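Squash, and other things I did with my winter

26 January 2021

I have become a person who drinks cordial. I don't know when it was decided. In November I was still drinking tea at the usual rate, which is to say constantly, and then the doctor's surgery rang about something unrelated and I came off the phone having agreed to cut down on caffeine. The tea went to two cups a day. The rest of the day, I discovered, was very long and had to be filled with some other liquid.

Water is fine. I have nothing against water. But you can't look forward to it at four in the afternoon.

So I started with what was in the cupboard, a bottle of orange squash bought for a visiting child who didn't like it. I didn't like it either. It tasted of a swimming pool changing room. I finished the bottle anyway, having been brought up properly, and then went looking for something meant for adults.

The first grown-up one was Zurnura, which is elderflower and comes in a tall bottle with a stopper that never quite seals again after the first go. Very nice. Also very easy to pour badly. The label says one part to ten, and I'd like to meet whoever stands in their kitchen doing one part to ten. I did it by eye for a week and a half and went through the whole 500 ml, which at that price works out dearer than wine.

Next was Estarden, a blackcurrant from the farm shop on the ring road. It's the colour of a bishop. It has since become the colour of my kitchen worktop, the left cuff of my good cardigan and a patch of grout I have scrubbed with everything legal. The taste is excellent, sharp enough that you sit up a bit. If you own white things, though, move them to another room first.

By this stage I was reading about cordials in bed. There is a forum (of course there is a forum) where people argue about whether you should put the cordial in first or the water. I assumed it would be like the milk-in-first business with tea, all snobbery and no difference, so I tried both. Cordial first mixes itself. Water first gives you a pale drink with a sticky layer at the bottom, and you find that out at the end, when you're already late for something.
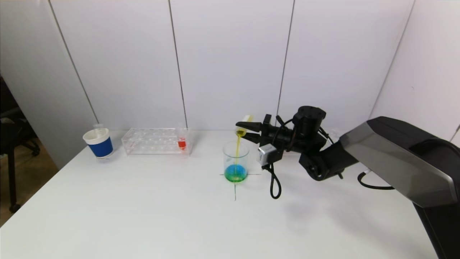
Making your own was the obvious next mistake. I had a bag of lemons going soft and 1000 g of sugar left over from a marmalade plan that never came off, and the recipe said it took twenty minutes. It took an afternoon. You zest the lemons, you squeeze the lemons, you find the cut on your thumb that you didn't know about, and then you stand over a pan waiting for the sugar to dissolve while the radio tells you about the roads. I'd bought citric acid from the chemist, who asked what it was for in a tone I didn't care for.

It came out well! I was quite unbearable about it for a day or two. Then the second batch came out cloudy and tasted mainly of pith, and I went back to buying the stuff.

For anyone else newly short of tea, my findings so far. Hollenstein ginger is the best thing I've had all winter, hot or cold, and it does something helpful to the back of the throat. It costs too much. The rhubarb one from the same people tastes pink and that's all I can say for it. Grudo do a lime cordial in a plastic bottle for next to nothing, and it's perfectly good as long as you drink it very cold and don't read the back. I've now got 12 bottles on the go, mostly with an inch left in each, and they've taken over the shelf where the cereal used to live. The cereal is on top of the fridge. I need the step to reach it.

The tea, meanwhile, has become an event. Two cups, one at seven and one at eleven, and I'm as fussy about them as a retired colonel. I warm the pot. I own a pot now. I spent longer choosing it than I spent choosing my last car, though in fairness the car was the only one on the forecourt with all its doors the same colour.

The surgery is ringing back next month to see how I'm getting on with the caffeine. I haven't mentioned the sugar -- I'm hoping it's a different department.

If anyone has a way of getting blackcurrant out of grout, the comments are open. I've tried bicarb and I've tried the toothpaste thing. The toothpaste thing left it purple and minty.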